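Clearing and Sorting Colored Tableware
Project report, second term
Mabli Eynon
Submitted 7 May 2018

1. What the project was for

The question was how people put away a mixed set of colored dishes when nothing tells them which piece goes where. I wanted to know if they go by color or by shape. My own guess was color, and that guess is written on page 2 of my log book.

2. Materials

The dishes came from the Domik children's range and from a box of odd pieces kept in the Bowen building. They are bright, single-color pieces. I used dark green cloth on the tables so that every color would stand out, including the green cup, which is a much lighter shade. The cloth wrinkles easily and had to be pulled flat between rounds.

3. Method

There were 31 people in the study, all from the Ostivia hall of residence. Each was asked to "clear up" with no other instructions. I wrote down every piece moved, in order, and ended up with 743 moves. I threw out the ones where a piece was only nudged or turned, which left 465.

4. Layouts

Dishes were kept close together, with different shapes side by side. Orange and red are hard to tell apart in some light, so the log sheet has a column for "unsure."

Dishes on the green cloth:

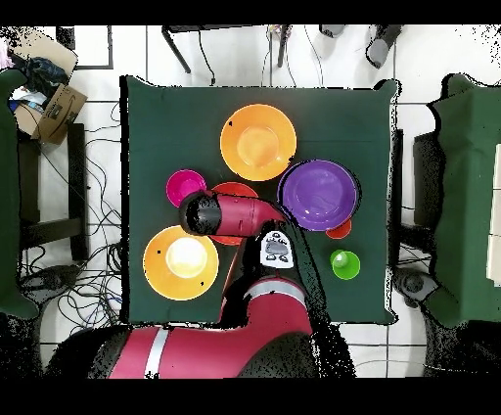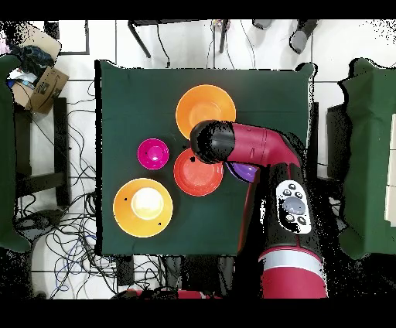
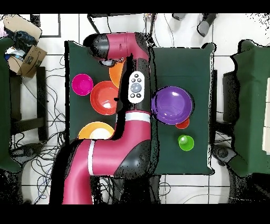 5. Results

Shape came first more often than color. Most people stacked what would stack and left the cups until last. Color mattered mainly when two pieces were close in size. Several people said afterward that they had sorted by color, but their move sheets did not agree with this.

6. Problems

My sheet had no space for a piece that was picked up and put back in the same spot, so I logged those as nudges. The Wedus timer stopped twice and I dropped timing from the report. I would like to repeat the work in July with plain white dishes and the same instructions.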